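Two Arms on a Bench: Inside Dumari's Tabletop Handling Cell
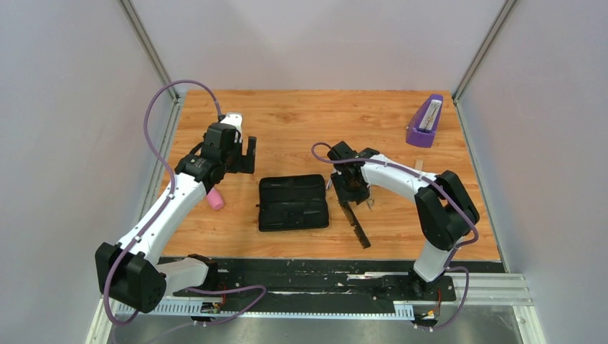

The cell was first offered to outside customers in June, and the engineer who looks after it in the Otley workshop is still adjusting the quotation sheet. Dumari sells it as a complete unit: two arms, the frame they bolt to, three side panels, a worktop, the controllers and a licence for Catis, the software used to record and replay tasks. "People ask for the arms on their own," the engineer said. "We will sell them, but we then spend a fortnight on the telephone about mounting heights. The frame is the cheap part and it removes most of the questions."

We spoke for an afternoon beside a running unit. The firm asked that staff not be named, which is its usual practice in trade interviews.

The arms are a matched pair, fixed at the front edge of the table and reaching over it from the same side. This was a decision about reach. An earlier layout had them facing each other across the work, and the usable area shared by both grippers was smaller than the drawings had suggested. "On paper you had a large overlap. In practice the elbows wanted the same space as the other arm's wrist. With both bases at the front, the elbows go outwards and the grippers meet in the middle, where the customer puts things."

The grippers are blunt-fingered, black and deliberately plain. Dumari has tried softer fingers, and fingers with a hooked tip for lifting thin parts, and offers both as spares. Most customers order them once and go back to the blunt set. Asked why, the engineer said that a hooked tip is good at one job and a nuisance in the next. "If your task list is one item long, buy the special finger. If it is 15 items long, learn to do it with the plain one."

Task lists are the main subject of any conversation about this product. The cell is aimed at small firms and teaching departments that handle mixed goods in low numbers: returns sorting, kit packing, bench assembly of things that arrive in cases and pouches. The trial set at Otley holds 136 articles, bought from ordinary shops and chosen for being awkward. Flat flexible items give the most trouble, followed by anything long and narrow that has to be picked up near one end. "A strip will swing. You pick it up at the top, the far end drags, and by the time you reach the case it is pointing somewhere else. The second arm is there to steady the other end, and that is a large part of why anyone needs a second arm."

Soft cases with a fold are the next group. The arm has to open the case, keep it open, and put an article into or under a strap without dragging the whole thing across the table. Catis treats this as two tasks joined by a check. The operator shows the movement by hand, the software stores it, and the replay stops at the check if the case has not been laid flat. Dumari recorded 1,774 runs of case handling before it was content to list the task in the brochure. The engineer would not give a success rate, on the grounds that it depended on the case.

We asked about the cables, which are purple and run outside the links. Potential customers tend to raise this at once, having seen arms with everything routed inside. The answer was unapologetic. An internal cable looks tidy and takes half a day to change. The external one is fastened along the link at intervals, with a generous loop left at the wrist, and can be replaced with a screwdriver and a bag of ties. "The loop looks untidy. Shorten it and you will find the joint position where it was needed. We had a customer shorten it."

The supplier of the worktop has changed once. Dumari began with a white laminated board, which reflected the overhead lights into the cameras customers were fitting. The wooden top is duller and easier to work over, though its grain can confuse simple vision systems when the article is a similar brown. Small tan blocks are a known case. A matt grey top is available at the same price – few people have asked for it.

The pale side and back panels serve as a plain background and stop parts leaving the table. They are not guards. The manual says so on its second page and the engineer said so twice. A customer who needs guarding must arrange it to suit the site, and Dumari will supply drawings of the frame to whoever does the assessment.

Delivery is on one pallet. Assembly takes two people a day, or a little longer if the floor is poor, and the arms have to be calibrated again whenever the frame is moved. The standard warranty covers 23 months. Gripper fingers and cable ties are excluded as consumables.

The nearest rival is the single-arm bench kit from Bang, which costs less and takes up less room. The engineer was fair about it. For pick-and-place of rigid parts, a single arm does the work, and Dumari has sent enquiries that way. "If the customer describes the job and only ever mentions one hand, I tell them to buy one arm."

Changes planned for the next version are modest. The connectors at each base will be turned so that they can be reached without kneeling, and Catis will allow a recorded task to be mirrored from one arm to the other. The second of these has been promised before. It works at Otley on rigid articles and is being tested on strips.

Existing owners will receive the software update without charge. The connector change requires a new base plate, which has not yet been priced.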